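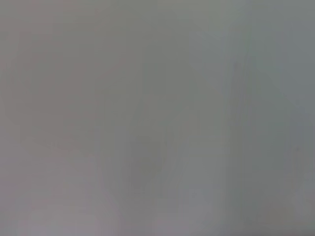 Tuesday. Continued with the base grey for the Kaststead tableware order. Unloaded at 7.40 am, kiln at 60 degrees. The batch is usable but the colour still drifts across a single tile, and the drift is what Kaststead sent the last lot back for. It goes from a pale mauve-grey on the left into a cooler blue-grey with a faint green tint on the right, gradually, with no line where one stops and the other starts. If it broke along a line I would blame the dip. A slow change like that points to atmosphere or thickness, or both.

Kiln notes first. Hour meter on the large electric kiln reads 2,547. Elements were last replaced at 1,900 and something; the page with the exact figure is in the old book, which Jörg Vogler has. Resistance per circuit measured cold before loading. Top and middle are within spec, bottom circuit is high but not yet at the replacement limit. Witness cones agreed with this: top shelf cone 6 fully down, bottom shelf cone 6 at two o'clock. Controller reported the same end temperature for both, as it would with one thermocouple halfway up.

Schedule as fired:
100 per hour to 600
150 per hour to 1,110
60 per hour to 1,210
hold 20 min
free cool to 1,000, then 80 per hour to 800, off

Load was 44 tiles, all from the same bag of Brotarville stoneware, bisqued together last week. Tiles stood upright in the Haberkorn racks, short edge down, textured side to the centre of the kiln. No production ware in with them. Spyholes plugged throughout apart from the two cone checks.

Glaze batch. Base dry weight 3,000 g. Water to 586 g per kilo of dry, which came out thicker than I wanted after sieving and an hour's standing. Specific gravity 1.47. Thinned a third of the bucket to 1.43 and marked it B; the remainder is A. Tested both. Sieve was 80 mesh, twice, then the colourants through 120 separately in a little hot water before adding them. Black iron oxide still leaves a ring in the jug however long it is stirred. Weigh the residue next time and put the loss on the sheet.

Results, top shelf:
A, single dip, three seconds – even, slightly dry at the rim, tone correct for the Kaststead sample.
A, double dip – runs to a roll at the foot, too dark.
B, single dip, three seconds – thin, body showing warm through the glaze. Mauve cast strongest here.
B, double dip – best tile in the firing. Even to within a hand's width of the edge, some cooling of the colour towards the wall side.

Results, bottom shelf:
A, single dip – matt, underfired, reject.
A, double dip – satin surface, colour good, pinholes.
B, single dip – reject.
B, double dip – acceptable, no pinholes, a shade warmer than its partner on the top shelf.

Reading of the above. The warm cast follows thickness: where the coat is thin the clay contributes and the grey goes pinkish. The cool, greenish cast does not follow thickness as cleanly. It is on the element side on most tiles and appears on both A and B. Akash Rastogi thinks the chrome in the commercial stain is the cause and wants to try the same recipe with the Kedach black, which is chrome-free according to their sheet. I have no objection. My own guess is faster melting on the side facing the elements and more of the cobalt going into solution there. Both can be tested in the same firing if half the tiles are turned to face the wall.

Viewing conditions. Three of us looked at the same tile on Monday's bench and wrote down three different greys. Moved everything to the north window after lunch and two of the three agreed. From now on colour calls are made at the window, before 3 pm, tile flat on the white card, overhead tubes off. Write the time next to the call. Tiles read against a dark glaze look paler than they are, and a cream liner beside a neutral grey pushes it towards blue.
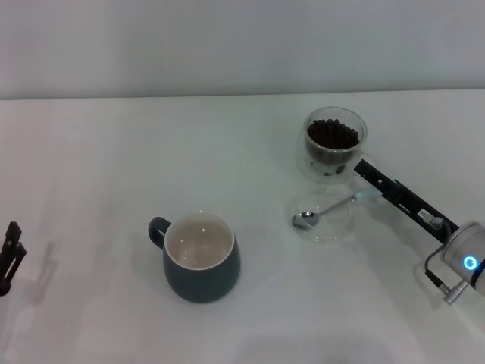

Dark slate-teal mug with cream-white liner, on the white table. Glossy inside, matched rim.

Liner. Cream liner is unchanged and stays that way. Fit on the Brotarville body passed the freeze and boil test, five cycles, ink wiped over afterwards and no crazing found under the loupe. The open question is the rim, where grey over cream has to overlap. Hannelore Kleinschmidt's method is to wax the cream 3 mm below the lip before dipping the outside, and she gets a clean edge from it. Mine without wax were untidy. Use wax.

Metal marking. Scratched the satin tiles with a stainless teaspoon, firm pressure, ten strokes. Grey lines on both, removed from B with paste cleaner, not fully removed from A. Matt tiles were not tested. They would fail and they are rejects anyway. Kerstin Sperling has asked for this to go on the data sheet as a standing test, with the number of strokes stated. Agreed.

Costs. Not done. Reinhold Wunderlich needs a figure per kilo for the grey before the order is confirmed. Cobalt is most of it. Dropping it from 0.6 to 0.4 would be worth trying for price alone, and may take the blue out of the cool side while it is at it.

Next firing:
– Same schedule, hold extended to 30 min on the bottom-heavy program if Jörg can set the offset.
– B only, double dip, no A.
– Half the tiles facing the wall, half facing the centre, marked on the back in iron wash and not in underglaze pencil (two marks burnt out this time).
– Kedach black in place of the current stain, 200 g batch, everything else the same.
– Cobalt at 0.4, 200 g batch, current stain.
– Cones on all three shelves, front and back.
– Four cups with wax line and liner, top shelf, to check the rim.

Housekeeping. Bucket A relabelled, lid cracked, needs a new one. The 120 sieve has a tear near the frame and is to be used for iron only until replaced. Kiln wash is flaking on the second shelf; scraped and recoated one side, drying against the radiator. Scale drifted 2 g over the morning and was re-zeroed at 11.15, so the weights for the last two colourant additions should be treated as suspect. Haberkorn racks: one post bent after firing, removed from use.

Akash to mix the Kedach batch. I will load after the bisque comes out.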